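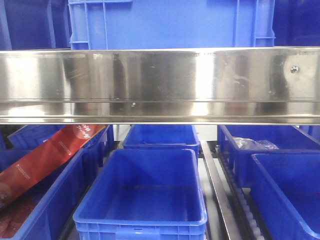
Is it better to store small plumbing fittings in open plastic crates or in bins with lids?
Open crates work better for anything you reach for every day, and lids are worth the trouble for stock that sits for months.

viola.g
8:40 am
I'm setting up the back shelves for valves and fittings and the sales guy at Karard swears by their open crates on steel shelving. "Grab and go" is how he put it. I've heard a lot of things from sales guys. Does anybody run a parts room this way and still like it after a couple of years?

henrykp
9:15 am
I do, and mostly I still like it. We went to blue open crates after our old Gitico cabinets got so bent the drawers wouldn't close. You can look down into a crate from the aisle and see if it's empty. Try that with a closed bin.

Rekha_P
9:31 am
Sure, you can see into the front one. What about the one behind it? As soon as people stack them two deep, the back row turns into a graveyard. I found a whole crate of elbows we'd reordered 2 times.

henrykp
9:50 am
That's a labeling problem.

Rekha_P
9:58 am
It's a depth problem. You can label it all you want, I still have to pull out the front crate to read your label.

mirko_b
11:20 am
Before you spend anything, ask what finish the shelf fronts come in. Ours are the mirror polished kind. Looked great in the catalog, and now every thumbprint and scratch shows. I don't believe it makes the shelf one bit stronger. I'd take dull gray paint and put the difference toward more crates.

viola.g
12:05 pm
Good to know. He did push the polished ones pretty hard. He also told me plated valves are fine loose in a crate with no wrapping. I have my doubts.

Perrine C
1:34 pm 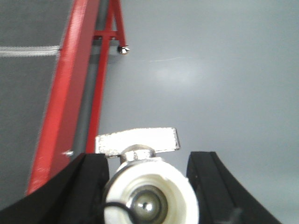 Plated valves tossed in loose is where I stop believing the brochure. People will tell you a valve is a tough piece of metal and it doesn't matter, and for the body that may be so. The finish is another story. Look at the edges of a flat butterfly handle like this one, kind of rough and speckled, as if the plating is worn. I can't prove the crate does that, but I wouldn't want to hand it across a counter as new. And anything with a cord on it, like the thin black one running over the white cap here, is going to catch on its neighbors when you dig around. Bag them or give them dividers.

mirko_b
1:52 pm
Dividers from who? The Donati ones I bought popped out the first time somebody dropped a valve on them.

Perrine C
2:10 pm
Cardboard. I cut my own.

henrykp
2:26 pm
Bagging every valve is a lot of work for a handle that gets grabbed with dirty gloves anyway. We have 2000 parts back there. I'm not bagging 2000 parts.

Rekha_P
2:41 pm
So bag the shiny ones and leave the rest. And keep it one deep. I'd give up a shelf of something else to get that.

viola.g
4:13 pm
OK, one deep, painted shelves, cardboard dividers for the plated stuff. Riltus quoted me 13 crates and I'm going to ask for a single one first and knock it around for a week. If the rim cracks I'll post it.

henrykp
4:30 pm
The rim won't crack. It's the bottom that gets you.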